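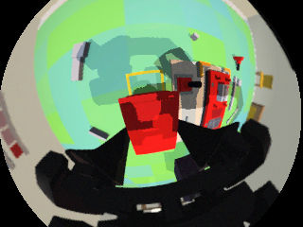
4. Preparar a célula simulada e alinhar a câmara de pulso

Neste capítulo vamos deixar a célula Kinitgate pronta para o primeiro ensaio. Se já passou pelo capítulo anterior, tem o simulador instalado e a licença activada, e o pior já lá vai. Se ainda não o fez, volte atrás com calma, que nós esperamos por si.

Convém reservar 40 minutos na primeira vez. Nas seguintes vai fazer tudo de memória, provavelmente com um café ao lado, como faz a Mylene Talavera, a quem devemos boa parte das notas que aqui se seguem.

4.1 Antes de começar

Feche qualquer outra sessão do Kinitgate que tenha aberta no mesmo computador. O controlador virtual do braço aceita uma única ligação de cada vez, e a segunda janela fica à espera sem apresentar nenhum aviso (já perdemos uma tarde inteira com isto, e não queremos que lhe aconteça o mesmo).

Confirme também que a pasta de trabalho se chama Homora e que está no disco local. As pastas de rede funcionam, mas as texturas demoram a carregar e a mesa pode aparecer toda cinzenta durante algum tempo.

4.2 Carregar a cena da mesa

1. Abra o menu Célula e escolha Carregar cena.

2. Seleccione o ficheiro mesa_base. Espere até a barra de estado indicar Pronto.

3. Prima Repor objectos. As peças regressam às posições guardadas na cena.

4. Active as sombras no painel Iluminação. Sabemos que é tentador desligá-las para ganhar velocidade, mas o Gerardo Catacutan, que afinou os parâmetros da câmara, fez toda a calibração com elas ligadas, e os valores deste manual partem desse princípio.

Nota: se mover uma peça à mão com o rato, o simulador guarda a nova posição como posição de partida. Para evitar surpresas, ponha o cadeado no separador Objectos logo depois do passo 3.

4.3 Levar o braço à posição de espera

5. No painel Braço, reduza a velocidade para o nível mais baixo. Mesmo em simulação vale a pena ganhar este hábito, porque os mesmos programas vão correr mais tarde na célula real.

6. Escolha Posição de espera e prima Mover. O braço sobe, dobra no cotovelo e deixa a garra suspensa acima do tampo, com os dedos virados para baixo. 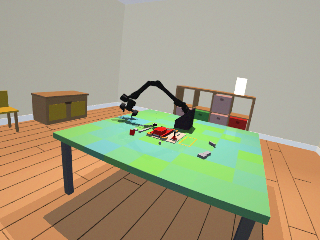 7. Rode a vista geral devagar, a toda a volta da mesa, e verifique se a garra tem espaço livre por baixo e dos lados. Uma só perspectiva engana muito: uma peça que parece afastada pode estar mesmo na trajectória.

8. Se houver alguma peça demasiado perto, não a desvie. Suba antes a posição de espera, no campo Altura, e volte a premir Mover.

Cuidado: nunca prima Repor objectos com a garra em contacto com uma peça. O motor de física tenta resolver a sobreposição de uma só vez e a peça pode ser projectada para fora da mesa. Não estraga nada, claro, mas obriga a recomeçar em 4.2.

4.4 Alinhar a câmara de pulso

A câmara de pulso usa um modelo de lente grande angular. As linhas direitas aparecem curvas e os cantos ficam a preto, tal como devem. Por favor, não tente corrigir isso no painel de imagem: a correcção é feita mais à frente, pelo módulo Clavon, e aplicá-la duas vezes dá resultados bastante feios.

9. Abra a vista Pulso e desça o braço até os dois dedos ficarem um de cada lado da peça que quer agarrar.

10. Veja se a peça está centrada entre os dedos. Se estiver descaída para um dos lados, ajuste o campo Rotação do pulso em incrementos pequenos e deixe a imagem assentar entre cada um.

11. Prima Capturar referência e depois Calcular. O valor de qualidade aparece no canto do painel. Com 73 ou mais pode avançar; abaixo disso, repita desde o passo 9.

12. Guarde o perfil com o nome Sebastian, que é o que os programas de ensaio procuram ao arrancar. Tenha atenção à maiúscula inicial.

Nota: o quadriculado do tampo é uma bela ajuda no passo 10. Escolha uma linha perto da peça e use-a como guia para a orientação da garra, sem esquecer que a lente a encurva mais junto às margens.

4.5 Manutenção do perfil

O perfil da câmara não se gasta, mas pode deixar de corresponder à cena. Refaça o alinhamento sempre que trocar de garra, alterar a altura da mesa ou instalar uma versão nova do simulador. Pela mesma ocasião, esvazie o registo de eventos, que começa a tornar a vista Pulso lenta quando passa das 4.000 linhas.

Se o valor de qualidade baixar sem motivo aparente, guarde o registo antes de o esvaziar e envie-o à Aileen Tolentino, do apoio técnico, com uma cópia do perfil e duas linhas a contar o que estava a fazer.

Capítulo revisto por Lovely Dalisay em 2 de agosto de 2022. O capítulo 5 trata do primeiro ciclo de pegar e pousar.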